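The Year of Not Moving the Piano

1/9/21

My resolution for last year was to get rid of the piano. I would like to report on my progress.

The piano came with the apartment. The previous tenant left it, the landlord said it was mine if I wanted it, and I was at an age when I believed I was the kind of person who would learn piano. That was 11 years ago. In that time I have learned the first half of one song, and the half I know is the easy half.

It's an upright, very heavy, with the name Singhal in gold letters inside the lid. I looked up the maker once and found a single forum thread, in which one man asked if anybody knew anything about Singhal pianos and another man replied that he would also like to know. I have thought about joining them.

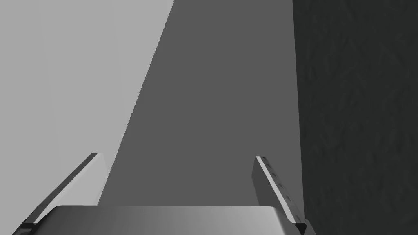 Anyway, in January I listed it for $297, a number I picked because it sounded like I had done some math. No takers. I dropped it to $100. A woman wrote to ask if it was in tune, and I said it was in the neighborhood of tune, and she stopped writing. By spring it was free to a good home, and by summer I had quit asking questions about the home.

Free pianos, I have since learned, are everywhere. There is a whole shadow economy of people trying to hand each other pianos, and everybody in it has a bad back and a narrow staircase. I scrolled through page after page of them, all with a sad little doily on top and the words "just needs some love." Mine needs love and four large men.

In September I called a company named Cutside, which hauls away what it calls "legacy items." The guy on the phone asked what floor I was on. I told him third. He asked if there was an elevator. I told him there was, in a sense — it holds two people who like each other. He said he'd get back to me with a quote, and to his credit he did, and the quote was more than I have paid for any car.

So I asked my neighbor Ryota Nakajima, who used to tune pianos on weekends, to come up and tell me whether it was worth saving. He played a few chords with his coat still on. Then he took off the front panel, looked in for a long time, and found a grocery receipt, a dried-up pen and a serial number ending in 2172. I asked what the number meant. He said it meant they had made others.

His opinion was that the bass was fine, the middle was tired, and the top octave should be avoided in company. He also said that he'd play it now and then if I kept it, and would bring beer. 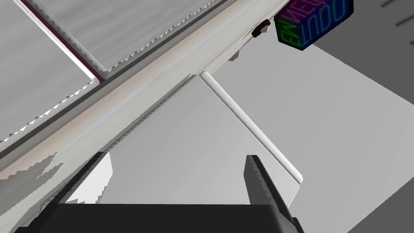
Where things stand now

The piano is where it was. Ryota comes up most weeks and plays old show tunes in the lower two thirds of the keyboard, and the lady downstairs, who once left a note about my footsteps, has started making requests through the floor. They come as thumps, but we can usually work them out.

I bought a used lesson book, the Jendel one with the owl on the cover, meant for ages six and up. I'm on page nine. The owl is more encouraging than I deserve.

This year's resolution is the exercise bike, which is an Indirik and weighs a lot less. If anyone wants it, it's free, and I can carry it down myself as far as the second floor.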